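Ekbridge Convention Panel Transcripts

README, last touched in November

Hi! If you landed in this folder, you probably want to know what's in it and whether you can use it. Short version: it's 124 transcripts of question-and-answer panels from the TV and comics convention at Ekbridge, typed up and cleaned by me, with a table of every question the audience asked. I started because I wanted to find one joke an actor made about her wig and I couldn't search a pile of audio. It got bigger from there.

What's in the folder

panels.csv has one row per panel: title, show, hall, length in minutes, and whether the cast was there in person or on a screen.
questions.csv has one row per audience question, 3,840 of them, with the panel it belongs to and a topic label.
transcripts/ holds the plain text files, one per panel.
notes.txt is my running list of things I wasn't sure about. It's messy, but please look at it before you email me!

How I made it

I recorded from my seat, ran the audio through Jirkance (the speech-to-text tool I use for everything), and then fixed the output by hand. Jirkance is good with a calm moderator and pretty hopeless once a crowd starts screaming, so the first minute of any big streaming panel took me longer than the rest of it put together. Where I really couldn't make out a line I typed [crowd] and moved on. 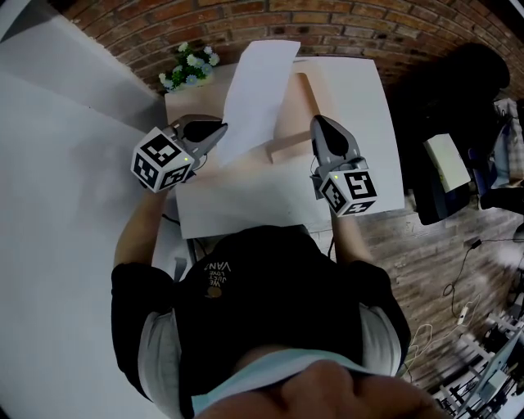
Topic labels are mine alone. There's one per question, picked from a short list: plot, casting, costume, behind the scenes, fan greeting, other. "Fan greeting" is for the people who get the mic and just say they love the show (there are a lot of them, and I'm fond of every one). If a question covered two topics I went with whichever came first.

Names of audience members are gone. Actors, writers and moderators are marked by role, so you'll see LEAD, WRITER, MOD and so on. Some folks have asked me for a version with real names and I'm going to keep saying no to that.

Known problems

Two panels in the Papadopoulos hall have a big gap in the middle where my recorder shut off. They're flagged with gap=2 in panels.csv, and I'd leave them out of anything to do with length.

Panels with a live interpreter are uneven. I kept the English side only, so an actor's answer can look weirdly short next to how long it ran.

The spelling of made-up places and creatures is a mess. I checked the main ones against the credits and guessed on the rest.
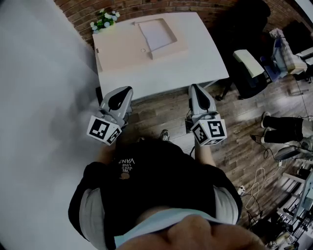
Splits

If you're training something, use train.txt and test.txt. The train list has 3,000 questions and everything else is in test. I split by panel, so questions from the same panel always stay together. Please don't reshuffle them and then compare scores with mine, they won't line up.

Using it

Free for research, teaching and fan projects. Credit the Rorncombe Fan Archive, where the main copy lives. Don't sell it, and don't use it to fake quotes from anybody.

Fixes are very welcome, especially for the [crowd] lines if you happened to be sitting closer than I was. Send the panel title and the corrected line and I'll add it to the next upload.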